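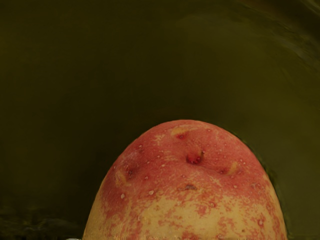

Red-and-yellow potato, with the eyes still in.

Kitchen Tips: Before You Let a Robot Arm Into the Prep Room

Posted Tuesday, November 20, 2018

Every canteen manager I know has had the sales visit by now. The arm picks things up, the arm puts things down, and your staff are freed for "higher-value tasks". I have cooked in staff canteens long enough to ask which tasks those are, and I have yet to get a straight reply. If your firm is set on it anyway, a few tips from our kitchen at Stekum may save you some bother.

Start with the potatoes. A potato has eyes in hollows, scars, rough brown patches and marks that are only skin. A cook with a peeler sorts these by thumb without looking up from the conversation. Ask the supplier who takes the eyes out once the arm has moved the potato from one place to another. In our case the answer was the same cook as before, at a sink further away.

Keep your peelers sharp and your paring knives where they have always been. When Baretti fitted out their kitchen they moved the hand tools to a cupboard in the corridor, and people walked to that cupboard all day long.

Don't judge it on tins. Ask to see soft fruit, and something with an awkward shape. Bring your own shopping, mixed up as it comes out of the bag, with cans on their sides if that is how they land.
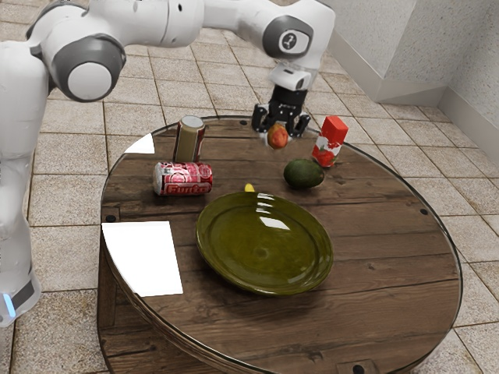 Then ask how long a full tray takes, start to finish, including the time someone spends setting it out. We were quoted 7 seconds an item. Fine, but a person had to lay the items out first, and that person's time was in no column of the quote.

Read the sums twice. Ours promised a saving of 3,633 hours a year over 2 kitchens. I asked whose hours they were. It was mostly washing-up and early prep, the shifts our part-timers rely on. If hours are going to go, tell people early and in plain words, and tell them before the fitters turn up.

Write down who stops the thing. Put it on the wall by the door, in big letters, and make sure the early shift has been shown how. At Flandis only the day supervisor had been trained, and the early shift starts well before she gets in.

Leave room to work by hand. Our Pant software needs an update now and again, and lunch is still at twelve. Keep one full bench clear for cooks.

Give it 10 weeks before anyone signs for a second one, and ask the people on the bench what has changed, with the manager out of the room. Ours said their backs hurt less from lifting - I'll grant it that - and that the job had got duller and lonelier. Both went in my report. Only the first made it into the company newsletter.

For storing potatoes once the weather turns, see the November page.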